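Let the Beginners Drive

3 March 2026

I have changed my mind about how robots should be taught, and a pile of toy bricks did it. For years I thought the clever part was the code, and that steering an arm by hand through a job was a kind of cheating. Then Jelle Meijer let me sit down at the controls in Pusdale and told me to work on a stack.

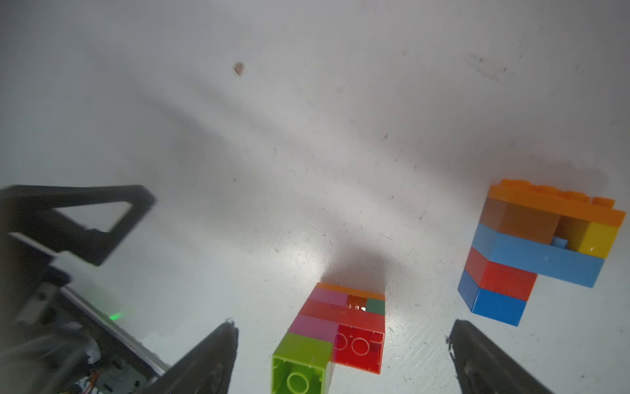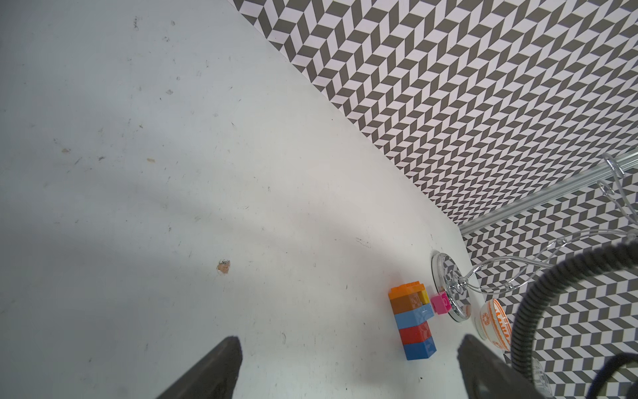 My first 5 tries were awful. I came in too low, I came in crooked, I opened the fingers far too soon. Jelle kept every one of them! I wanted them deleted, and he explained (very patiently) that a person who wobbles and then fixes the wobble is showing the machine something a perfect run leaves out. If all it ever sees is smooth work, it has no idea what to do when a brick tips.

I love this idea, and I think it goes further than bricks. Most of what our hands know we could never write down. Try writing the rules for lining up two studs — how hard to press, when to stop, when to back off and start over. I gave up after seven lines and they were all bad. But I can show you in a few seconds, and so can my aunt, and so can a kid.

So my argument is a simple one: we should put many more kinds of people at the controls. Right now most demonstrations come from a few trained operators who all learned from each other, and they all move alike. Dierckx, the group Jelle works with, asks its operators to follow a set style, and I understand why. Mixed styles are harder to learn from. One person goes left around the tower, the next goes over the top, and a simple model may try to split the difference and knock the thing flat. That's a real problem and I don't want to wave it away.

Still, I would take 100 runs from a mixed crowd over the same number from one steady hand, as long as somebody sorts them with care. Homes are full of odd angles and people who pile things up in their own way. A robot that has only met tidy habits is in for a shock.

I'd also like the controls to get better. The Sistasier handles I used gave me no feeling of touch at all, so I was pressing by eye, and my eye is not good at pressing. After an hour I had a rhythm going, and I didn't want to get up. Jelle says I can come back in September, and I've already asked for a taller stack.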